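Linear Perspective, Part Two: Floors, Tables and the Trouble With Squares
Handout for the evening drawing class, Norum Street Studio

Hello again! Last time we drew boxes until our wrists ached, and I promised you something more interesting. I lied a little, since we're starting with floors. But I love floors. Give me a checkered floor and I'm happy for an hour, and I hope by the end of this handout you'll feel at least mildly warm toward them too.

Bring your long ruler, two pencils (one hard, one soft) and more paper than you think you need. If you missed last time, read pages 3 to 5 of the first handout before you come, or just sit near Minttu Kauppinen and look at her notes, which are a lot neater than mine.

Quick recap

The horizon line is your eye level. It goes up when you stand and down when you sit. Lines that are parallel in real life and head away from you will meet at a vanishing point, and if those lines are level, like the edges of a floor or a tabletop, that point sits on the horizon. Lines that run straight across your view stay parallel to each other on the paper. That's the whole of one-point perspective, really, and you can draw a decent hallway with it.

Two-point perspective is what you get when you turn the thing so that a corner faces you. Now neither set of edges runs straight across, so each set gets its own vanishing point, one off to the left and one off to the right. Often they're so far off that they're not on your paper at all, and this is where people start to grumble.

Corner first

My best advice for a turned table: start with the nearest corner. Put a dot where it goes, drop the leg straight down from it, and only then worry about the two edges running away. Students nearly always start at the back, I have no idea why, and then they run out of paper at the front.

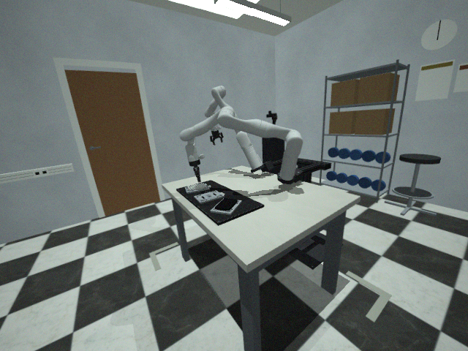

Dace Mägi asked how you're supposed to do this when the vanishing points fall somewhere out in the parking lot. Good question, Dace! There are three ways I know. You can tape extra paper to either side (messy, but it works). You can do a tiny version of the whole drawing first, small enough that both points fit, and then scale it up. Or you can do what I do, which is draw the horizon, draw one edge by eye, and fan the other edges in between so that each one tilts a bit less steeply as it gets closer to the horizon. It won't be exact. Hold it up to a mirror and you'll see right away if something is off.

Then there are the legs. Uprights stay upright in two-point perspective. If you're looking down steeply at the table they'll start to lean in toward each other at the bottom, and that's three-point, and we'll get to it in October. For now, keep them vertical and keep your eye level fairly modest.

How to lay a checkered floor

Okay, the main event. I'll give you the one-point version because it's the quickest to learn.

1. Draw your horizon and put one vanishing point on it, somewhere near the middle.

2. Along the bottom of the paper, mark off 12 equal spaces. Use the ruler, don't guess. Any wobble here gets carried through the whole floor.

3. From every mark, draw a light line to the vanishing point. You'll get a fan, a bit like a folded paper one.

4. Now the part people forget. Put a second point on the horizon, well off to one side. This is your distance point. Draw one line from it to the bottom corner of your floor on the opposite side.

5. Everywhere that slanted line crosses the fan, draw a line straight across, parallel to the bottom of the paper. Those are the backs of your tiles. They bunch up as they go away from you, and you didn't have to measure a single one!

6. Fill in every other tile with the soft pencil. Go slowly, because it's very easy to lose the pattern around the fourth row.

If your tiles look like long planks, the distance point is too close in. Slide it outward. Venkatesh Menon had his about an inch from the vanishing point last term and ended up with a bowling alley, which was a very nice bowling alley, but still.

Shadows on a pattern

A shadow doesn't erase the floor under it. The pattern carries on, only darker. A white tile in shadow turns gray, and if there are black tiles next to it your brain will go on insisting it's white. Squint, or punch a hole in a scrap of card and look at one tile at a time through it. I use an old Lerkton sketchbook cover for this and it's the most useful thing in my bag.

So shade in two passes. Do the pattern first, all over, shadow or no shadow. Then lay the shadow across the top as one even tone, and don't stop at the edges of the tiles. If the black tiles get swallowed up a little, let them.

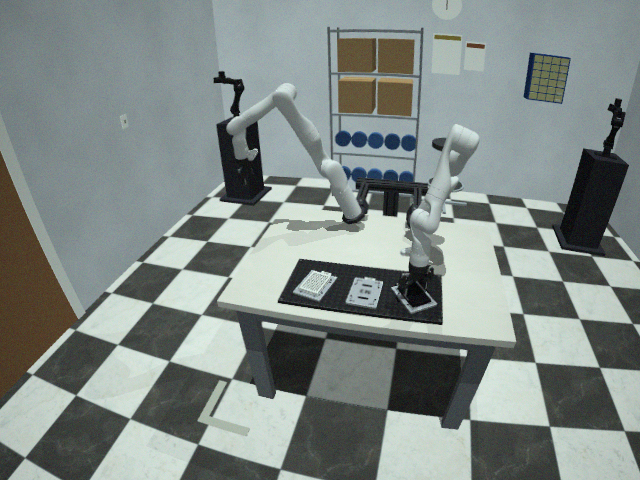
Homework

Draw a table standing on a checkered floor, with the table turned so a corner faces you and the floor running either way you like. Leave your construction lines in, I want to see them. Add a shadow underneath once the floor is done.

If that goes well, try it a second time with your eye level raised, as if you'd climbed up on a chair. Keep the table the same size and see how much more of the top you get.

Raimonds Koppel has offered to bring his big drawing board for anyone who wants to share it, and I'll have spare rulers by the sink. Doors open at 6:30 p.m. and the kettle goes on shortly after.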